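Notes from the Gripper Bench, May

I promised last time that I'd stop talking about cables, so this month it's grippers. We've been trying to choose between two of them for the small arm, the Nurnier and the Ahn, and since both cost more than my first car we decided to run them in simulation before anybody signs anything. Dindo Tolentino built the virtual room, I wrote the test script, and we've been arguing pleasantly about the results ever since.

The Nurnier is the plain one. Two fingers, flat pads, opens wide, closes, done. The Ahn has curved fingers that wrap a little, and it looks great in the sales video (they always do). On paper they lift the same weight. What I wanted to know was how each one behaves when the arm comes in at a bad angle, which is how our arm comes in most of the time, if I'm being fair to it.

So we set up 50 starting poses, some sensible and some really awkward, and let the controller find its way to the part from each one. The camera rides on the wrist and looks out between the fingers, so whatever the controller knows about the room, it gets from there. With a good pose it sees the part right away. With a bad one it gets mostly wall, and then you find out how patient your search routine is!

I spent a whole evening on the wall poses. The first version of the search just swung the wrist left and right until something turned up, and it could go on like that until the timer ran out. The one we have now tips the wrist down first and then sweeps, and that's a lot better – though I still wouldn't want to stand there waiting for it with a coffee getting cold.
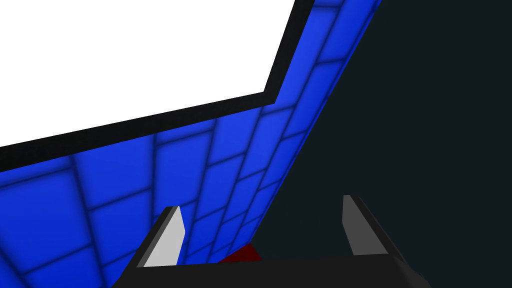
Yiran Fan wrote back after I sent the wall poses over, and she thinks we're testing the wrong thing. Her view is that a search problem is a search problem, and swapping fingers won't fix it. She'd freeze the controller, hand both grippers the same easy poses, and compare nothing but the grasps. Then she'd do the hard poses as a separate job, with one gripper, until the search stops embarrassing us.

She's right, I think, and it stings a bit because I'd already made the chart. I went back and split the log her way. We have 1,241 finished runs in there, and once I pulled out the ones where the search gave up, the gap between the two grippers shrank to something I wouldn't bet lunch on. The Ahn still does nicer work on round parts. The Nurnier is easier on the camera, with those straight fingers staying out toward the sides when it's open, and Dindo likes it for that alone.

One more thing for anyone trying this at home or at work. Check your finger width in the model against the drawing before you start. Ours was off by 5 millimeters for the Ahn, and I'd run a full night of tests before I noticed. Those runs are in the trash now and I don't miss them.

Next up is the Prindgate controller, which Dindo has been wanting to plug in since winter. He says it handles the wrist more smoothly near its limits. I'll give it the same poses and the same search, and leave the fingers alone this time (Yiran, I heard you). If you'd like the pose list to try on your own arm, reply to this newsletter and I'll send you the file.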